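El mito del ordenador que se arregla en casa
2023-04-13
Por Brisa Lozano

Cada cierto tiempo alguien me asegura que el ordenador de sobremesa es el último aparato honrado que nos queda. Se abre, se cambia la pieza y a seguir. Lo repiten los foros, lo repite mi cuñado y lo repite Plekeo, la tienda de Ivville donde compré el mío, en un cartel pegado junto a la caja. Yo tengo mis dudas.

En diciembre se me murió la fuente de alimentación. El recambio compatible costaba más de lo que yo había pagado por la memoria y el disco juntos, y en Danko, que es donde acaba todo el mundo cuando Plekeo no tiene algo, me dijeron que la espera sería larga. Al final me salió por 433 coronas y una tarde entera en el suelo del salón, con una linterna entre los dientes.

Porque la caja se abre, eso lo concedo. Lo difícil empieza después. Una torre tumbada y destapada enseña mucho, pero entre los cables del fondo hay sombra, y los bordes del hueco son metal con ranuras y recortes donde una va dejando los nudillos. El texto impreso en el exterior suele ser tan pequeño que ni con gafas.

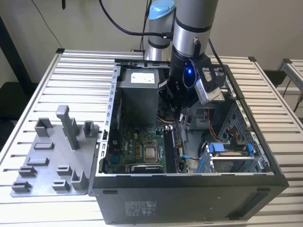
Lo que cuesta de verdad

Čestmír Zelenák, que lleva media vida reparando equipos en su taller, me discute esto con paciencia. Según él, una torre vieja aguanta aproximadamente 5 reparaciones antes de que deje de compensar. Le pregunté de dónde salía la cifra y se encogió de hombros. Me enseñó, eso sí, dos facturas de Serside por el mismo arreglo: una de 767 coronas y otra de 856, con un mes de diferencia. Nadie en la empresa supo explicarle el aumento.

No digo que haya que tirar los ordenadores. Tiré uno hace años y todavía me arrepiento. Digo que me cansa oír que reparar es fácil a gente que no ha buscado un tornillo debajo de una placa - y que suele llamar a otro cuando le toca.

Si los fabricantes quieren presumir de cajas accesibles, que empiecen por imprimir las etiquetas en un tamaño legible y por vender los recambios a un precio razonable. Mientras tanto, mi torre sigue sin tapa junto al escritorio, y la fuente nueva hace un ruido que la vieja no hacía.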